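Home | Rentals | Checklists | Seasonal | Contact

Print this page | E-mail to a friend

Guest Room Safety Checklist, With My Comments
Updated August 27, 2020

I have been walking through spare bedrooms with a clipboard for longer than I care to admit, first for my own family and then for the owners at Suditz Guest Homes, and every year the list gets a bit longer and the comments get a lot longer. Please don't let that scare you off! You can do the whole room in the time it takes a pot of coffee to brew, and if you only get halfway before the phone rings, just put a pencil mark where you stopped and pick it up after supper.

Mark each item OK, FIX, or ASK. I like ASK. It's for those things you look at and think, hmm, and it saves you from having to decide on the spot.

1. Smoke alarm
Press the test button and hold it until it sounds. Look for the date on the back of the alarm and write it down on your sheet, and if it is past the age the maker gives, mark it FIX even if it beeps nicely. One owner told me hers was fine because she dusted it every spring, bless her, and the thing was older than her youngest.
Comment: the alarm in the Valcárcel cottage sits rather close to the bathroom door and goes off when somebody takes a long shower. Marked ASK.

2. Walls and painted surfaces
Go over the walls slowly in daylight with the curtains open. You are looking for cracks that have grown, soft spots, bubbling paint, and any brown staining low down or near a window. Lay your palm flat on the wall in the corners, where damp likes to start. Dark colors are lovely (I'm very fond of a deep green myself) but they do hide a stain, so take a flashlight and hold it close to the wall so the light runs sideways across it.
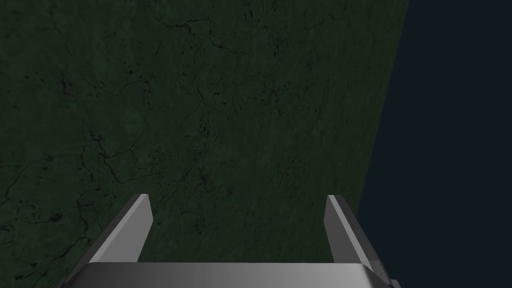 If the house was built before 1978 and the paint is flaking, please don't sand it yourself. Ask for a lead test first. And if a crack is wide enough to take the edge of a coin, or if you see it go across the ceiling as well, put the date beside it in pencil and look again in September, when the weather has turned and the house has had a chance to move.

3. Things hung on the wall
Give every frame a gentle nudge from underneath. It should feel settled on its hook. Anything heavy near the head of a bed wants two hooks into something solid, and I'd sooner see it moved to another wall altogether. A light poster frame is much less of a worry, but check the glass for chips while you're there.

4. Nightstands and small chests
Pull each drawer all the way out and see whether the piece tips forward. Then open all of them together and press lightly on the top one, the way a small child would if he wanted to climb up and see what was there. If it leans, strap it. The little anti-tip kit from Stistex comes with 2 straps and takes a regular screwdriver. Short legs and a low top help a great deal, and so does keeping the heavy books in the bottom drawer.
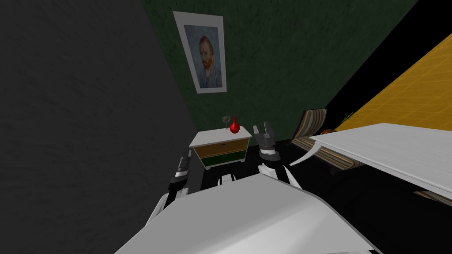 Check the feet as well. Felt pads wear through on one side first, and then the whole piece rocks, and then a glass of water goes over onto the power strip, which brings me along to the next item.

5. Outlets, cords and lamps
Plug a lamp into every outlet. A plug should go in snugly and stay there. Feel for warmth after ten minutes. No cord should run under a rug or be pinched behind the bed. Space heaters go straight into the wall, never into a strip, and get 3 feet of clear floor on all sides.
Comment: unit 1142 had an extension cord doing the work of an outlet for what looked like years. Marked FIX, and the owner called an electrician, who charged her nearly 400 dollars. She was not pleased with me, but she has been very nice about it at the holidays.

6. Door, hinges and hooks
Open and close the door fully and listen to it. It should latch without a shove and open from the inside without a key. Now the hooks. Tug each one straight down and then outward. Rounded ends are kinder to foreheads than square ones, and a hook with any play in it should have its screws taken out and looked at. Don't let guests pile winter coats on until the door won't swing.

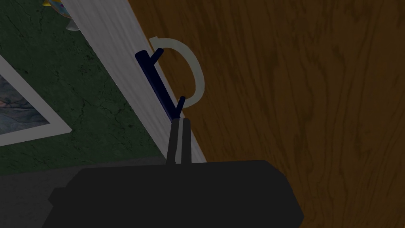

7. Window and second way out
Raise the sash and count on it staying up by itself. If it drops, it needs attention before anyone sleeps in there. Check that furniture isn't blocking it, and that a guest in the dark could find the lock.

8. Last look before you sign
Stand in the doorway for a minute and then go back to those corners once more, low and high. I always find something on the second pass. At the Jindarero house it was a patch of wall that felt cool and a bit spongy down by the baseboard.

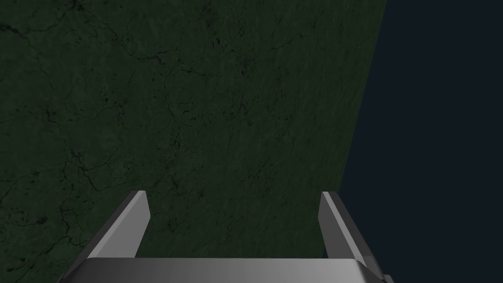
A reader from the coast wrote in to say that she does her walls twice a year, once after the rainy spell and once when the heat comes on, and that she tapes a little card inside the closet door with the date and what she found. She also thinks I am too easy on old paint and that anything soft should go straight to FIX. I've changed my own sheet to match hers on that one.

Sign, date, and keep your sheet with the house papers. If you have a comment to add to the list, send it along and I'll try to get it into the next update.

Comments (2) | Share | Print | E-mail
Previous: Porch and Steps | Next: Kitchen Checklist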